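Home | Reviews | Money & Tax | Family | About | Contact

Search this site Search for: Go

Rulano self assessment software: my review after one full tax return

Friday, October 14, 2022
By Meenakshi Katiyar

I've done my own tax return for years with a carrier bag of receipts and a bad temper, so when my accountant friend Rattana told me to try Rulano I was ready for a change. I've got a part-time job, a bit of freelance proofreading on the side and a flat in Hornow that I rent out with my ex-husband (long story, we still split the income down the middle). That's just messy enough to trip up the free tools.

Rulano costs £68 for the year, and there's a 14-day trial first. The trial lets you enter everything but won't let you file, so you can get your figures in and see the sum at the bottom before paying. I liked that a lot.

Setting up took me one evening. You answer a long string of questions — did you have a job, did you sell anything, do you own property with someone else — and it builds the return from your answers. The wording is mostly plain. I got stuck on the bit about payments on account, which I always do, and the little help bubble explained it better than any letter I've ever had.
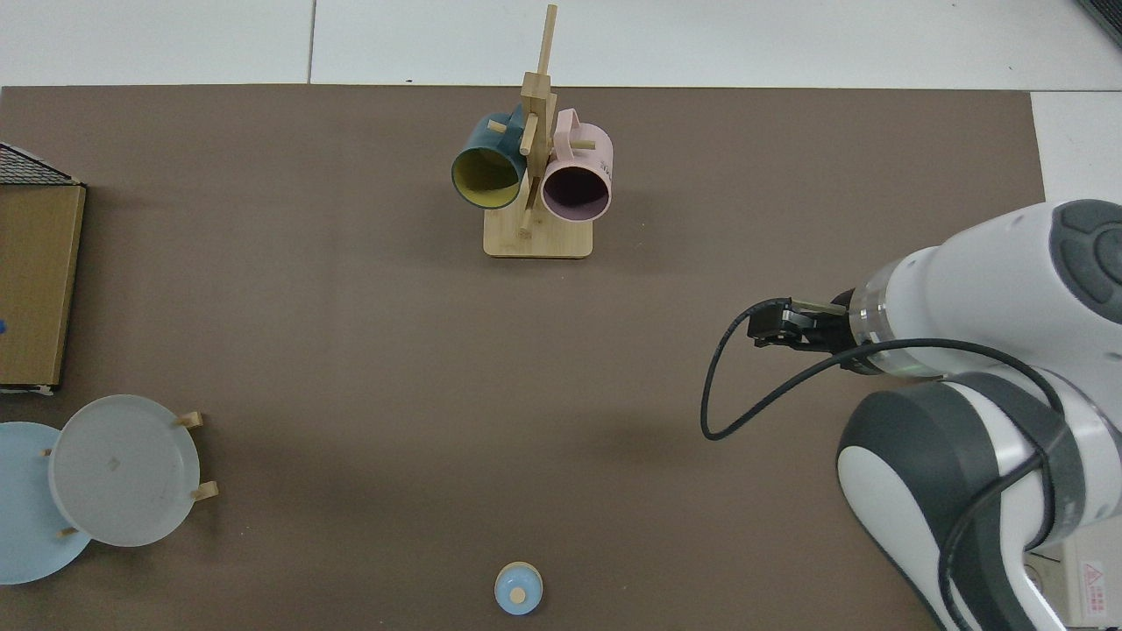 The joint property section is where I expected it to fall over. My old software, Yensuk, made me work out my half by hand and type it in, and then forgot it the next year. With Rulano you put in the full rent and the full costs, pick your share, and it does the rest. It also keeps a note of how you split things, so I could send my ex the same page and we'd both be working from matching numbers. No arguing over the boiler repair this time!

Receipts are less good. You can upload them from your phone, but it reads the dates wrong quite often and I had to fix 5 of them in one go. It also put a train ticket under "office costs" and wouldn't let me move it until I'd saved, closed and opened it again. Not the end of the world, just annoying at eleven at night when you only meant to do ten minutes.

I had one go at the support line as well. A chap called Darius rang me back the next morning and stayed on while I found the right page. He didn't try to sell me the bigger package, although the website does that plenty — there's a purple banner for it on nearly every screen and I couldn't find a way to switch it off.

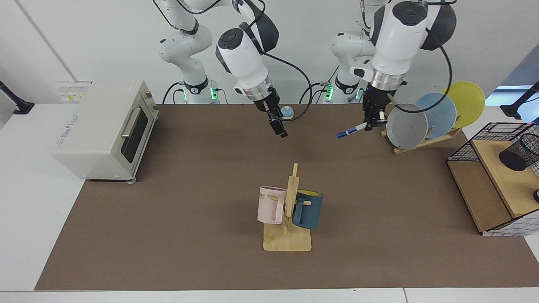
Can you still use it if you've already paid some of your tax through your job?

You can, and you'll want your P60 next to you when you start. Type in the pay and the tax already taken, and Rulano knocks that off what you owe on everything else.

Filing itself was one button and a slightly nervous wait. The receipt came through while I was still hunting for my glasses, and I saved a copy of the whole return as a PDF. Do that, by the way, as your old returns get locked if you stop paying the yearly fee. That's my biggest grumble and I've knocked a star off for it.

If all you have is one job and a savings account, I wouldn't bother spending the money. For anyone with rent coming in or a bit of self-employment I think it's worth a try, and I'll be using it again in April when the new tax year starts.

My score: 4 out of 5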